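Building an Arm at Home, Session 4: Simulate Before You Bolt

Course handout, Kurnley Open Workshop

Hi again. Last time we got as far as the shoulder bracket and then the drill press was booked, so most of you went home with half an arm and a bag of screws. No problem! This session needs no screws at all. We're going to put the arm into a simulator and make it crash there, where crashing is free.

I put this off for ages on my own build. I had the servos, I had the 686 lines of control code I was so proud of, and I wanted to see the thing move. The first real run took the elbow straight into the vise. I bought a new servo and then spent the weekend on what I'm about to show you (and it was more fun than I expected, to be fair).

What you need tonight

Your arm measurements from session 2, joint center to joint center, in millimeters.
The joint limits you wrote on the masking tape. Please tell me you still have the masking tape.
A laptop with the Kilura files copied over from the shared drive. If your machine is old, copy the small-texture folder, it runs a lot better.
The mass of each link. Kitchen scale numbers are fine.

Part 1. Describing the arm

The arm file is a list of links and a list of joints. A link is a rigid piece, a joint says how two pieces move against each other. Start at the base and work outward, one joint at a time, and load the file after every single one. I know it's slow. If you type in all the joints and the wrist ends up in the ceiling, you'll have a miserable time working out which line did it. Guess how I know.

Watch the units. The file wants meters and radians, and your notebook is in millimeters and degrees. Someone in the February group had an upper arm 800 meters long, and we scrolled for quite a while before we found the other end of it.

Don't bother with pretty shapes yet. Boxes and cylinders are good enough for collisions, and they load faster too. You can hang the detailed meshes on later, for looks only.

Part 2. Somewhere to work

An arm floating in gray space teaches you less than you'd think. Give it a table at the right height and a floor, and then some clutter. Height matters most. Measure your actual bench, from the floor to the top, and use that. If your base clamps to the edge of the bench, put it at the edge in the file too, or your reach numbers will be wrong on the day.

Then add things for the arm to deal with. Start with plain blocks in a few different sizes and lay them at odd angles. A neat row lined up with the table makes everything look easier than it is, because the gripper never has to rotate much. Leave finger room between them at first and close the gaps once your picks are working.

Part 3. Physics settings

Set the step rate to 1,000 per second and leave it there until you have a reason to touch it. My laptop draws 60 images a second and the physics ticks along underneath. If you slow the physics down to match the drawing, blocks start to buzz and sink into the tabletop and it all gets very silly.

Friction is the other one. The default is slippery. Raise it on the finger pads before you raise it on the blocks, and change one number at a time, and write down what it was! I keep a little text file open next to the simulator just for this.

Part 4. The first reach

Now send the arm out over the table. Go slow, a quarter of the speed limit, and stop above the blocks. Don't close the gripper on anything yet. What you're after is a long reach that clears whatever is on the table, and then the same move backward to the rest pose.

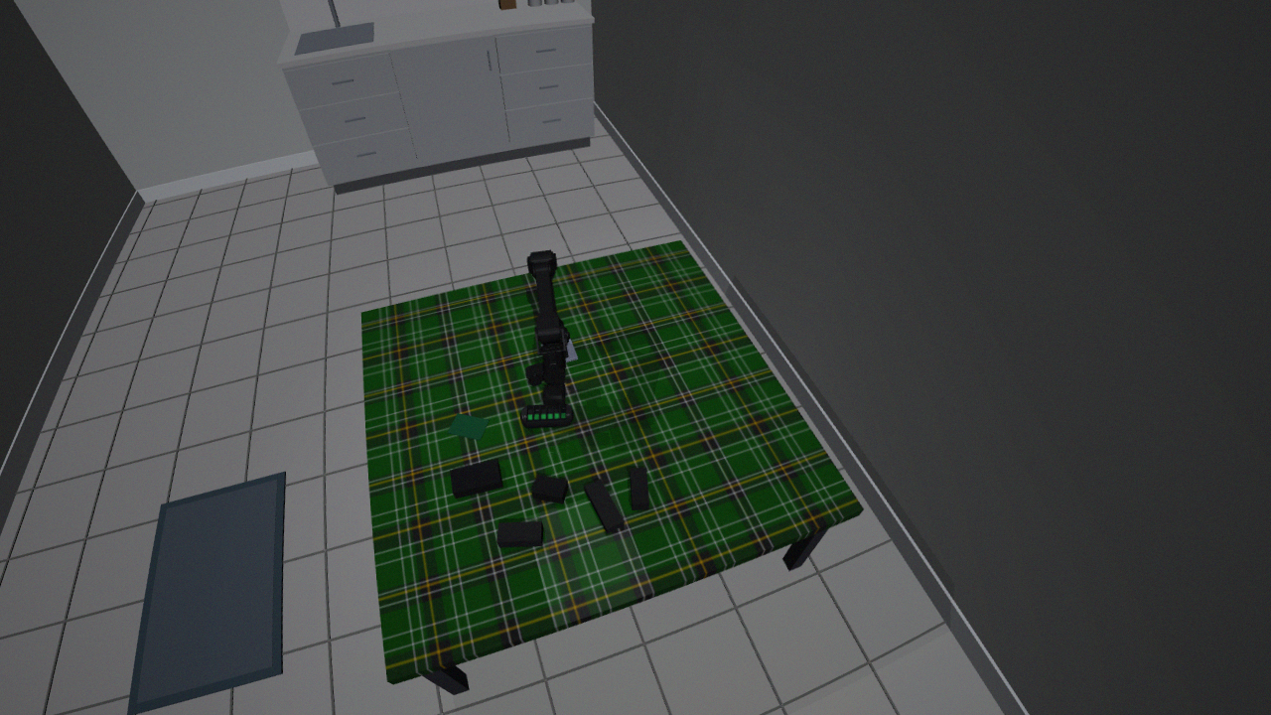

Lise Gauthier asked whether it makes sense to go through all of this for an arm that will only ever pick up one kind of part, from one tray, in one corner of the garage. She had her Wanard kit bolted down already and a jig that puts each part in the same spot, and she figured she could teach the positions by hand in an evening.

Fair question, and for that job I'd say teach it by hand. Really. Where I'd still open the simulator is for the path between the tray and the drop-off, especially with the arm stretched out. A nearly straight elbow is where small joint errors turn into big ones at the tip, and it's where the shoulder servo works hardest. Ten slow reaches on screen and you'll know if the torque you're asking for is anywhere near the number on the servo's data sheet. Lise tried it on Thursday and moved her tray closer to the base.

Homework

Get your own arm loaded with the correct limits. Try to push each joint past its limit and check that it refuses.

Plot shoulder torque for one full reach, out and back. Bring the plot, printed or on the laptop.

Place your blocks so that at least one is awkward to get at, and write a sentence or two on how you'd approach it.

If the arm jitters at rest, look at your masses first. A link with zero mass will do it every time. If it still jitters, send me the file and I'll have a look before next session.

The Sutherland room is ours again next time, so bring an extension cord. The outlets by the window are still dead.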